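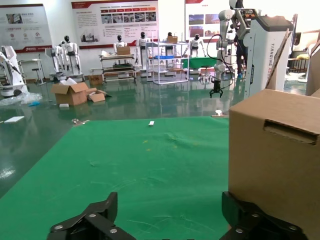 Unpacking and clearing up is the chore I'd hand to a machine first, and we're getting closer! It's really a string of small jobs: grab the box, empty it, flatten it, bag the plastic. A carton with a cut-out handle slot, like the brown one on the right of the picture, gives a two-finger gripper an easy place to hook in. Crumpled clear plastic is much harder — it's see-through and never the same shape twice.

Tips if you want to try it at the Plusbridge workshop:

Spread a plain cloth on the table and clip it at the corner so it can't slide.
Keep small white parts off white surfaces.
Start with 2 boxes, then work up to 12.
Flatten the empties yourself for now. Folding is still our job — but I'd love to be wrong by January!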